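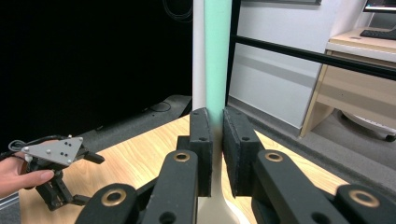
Courses > Workplace Setup > Handouts > Unit 4: Tabletops and Slim Uprights

Unit 4 notes: small tables, tall thin things

OK, so this is the handout I promised for the tabletop unit. It's my lecture notes cleaned up a bit, so if you were in class for the whole thing you can skip to the exercise at the end (but read the bit on bases, I rushed it).

We've been talking about desks for three weeks and I keep saying "the work surface" like it's one thing. It's two things! There's the top you work on, and there's whatever stands up from it: a lamp, a sign holder, a divider post, a pole on a flared foot. Anything tall and narrow changes how the whole table behaves, and you'll find out the first time you reach across for a pencil.

Bases first. A flared stand spreads the load out past the pole, so a bump up high has more to fight against before the thing goes over. When you move one, take the pole low, close to the stand, and slide or lift it straight up. I see people grab the very top and drag, and then the foot catches and tips. With two people, agree on who moves it and who steadies it before either of you starts.

Where to put it: I like my uprights off the front edge by at least a forearm, and never in the line between my eyes and the door. On the Cisneros layout we looked at in August, the post sat dead center and everybody worked around it like a tree in the road. Moving it 22 centimeters to the left fixed most of it – I was a little embarrassed it took me a whole afternoon to try.

Color and finish. Pale colors are kind in a small room. A mint green next to white, on a light oak top, stays quiet, and you can still find it out of the corner of your eye. On a dark top the same green would jump right out at you. Neither one is wrong, just decide on purpose.

Cords. Keep them on the far side of the table from where you stand, and if one has to run across carpet, run it along the wall. Gray carpet hides a thin black wire really well, so look before you roll a chair back.

Exercise (bring it to the next session, up to 60 minutes of work): pick one table at home or in the Rindutex room. Sketch it from above with everything that stands up from it marked as a circle, and draw the flare of each base as a second circle. Then move one item and sketch it again. Write me a few lines on which reach got easier and which got worse. There's always one that gets worse.

The reading is the Prarix packet, page 326, just the part on bases. Skip the math unless you like that sort of thing (I do).

Related handouts
Unit 3: Desks against a wall
Unit 5: Chairs, casters and carpet
Sketching a room from above

Gederex Course Office, Room 616 | Contact | Back to top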